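Cuna Finds
thread, 7 posts

1/ OK so I finally gave in and bought a bag of fake fruit for the display at the Zuvbridge market stall. I have been saying no to fake fruit for years. Years!! Then real bananas went brown on me by noon, twice, and here we are.

2/ It came from Plarnent, $5.81 with the coupon (full price was 8.00, I'm not made of money). Everything arrives in one clear bag, all jammed together: bananas, an orange, something mango-ish, a yellow one I'm calling a lemon. Leaves too! I didn't expect leaves. 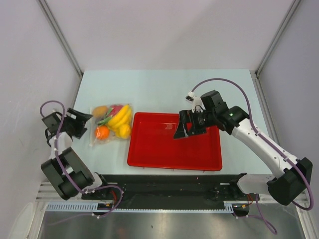 3/ The tray
Red plastic, rounded corners, raised rim so an orange can't go rolling off under somebody's car. I went back and forth between this and a white one for an embarrassing amount of time. Red wins. Yellow on red looks so cheerful, and you can see it from the far end of the row (I paced it out, some 300 steps, people stared).

4/ My one big tip is keep the bag. I used to throw everything in a tote between markets and it all got dusty and gross. With a zip bag you just tip the fruit into the tray in the morning and put it back when you pack up. Bananas go in last, they're the bulky ones and they hog all the room.

5/ Also the zip on this one is a nice chunky ribbed strip, off-white so you can find it against the clear plastic. The film has rows of little pale ovals printed on it, which I think is cute? My sister-in-law says it's busy. She's wrong.

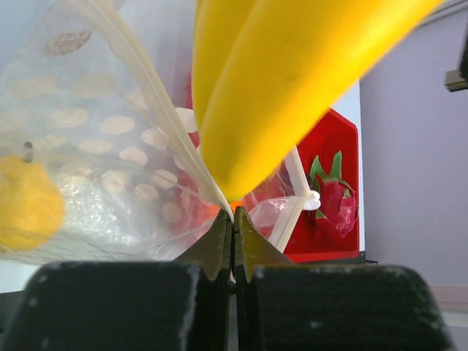

Last edited: October, 10:02 AM

6/ Fixed the price up there, I'd typed 8.51 like a goof. To everyone asking, no, I haven't tried the Kereama set. I hear the grapes are good but I already have more fruit than tray.

7/ Next up is bread. Does anybody know where to get a fake baguette that doesn't look like a pool noodle? Replies are open, send links please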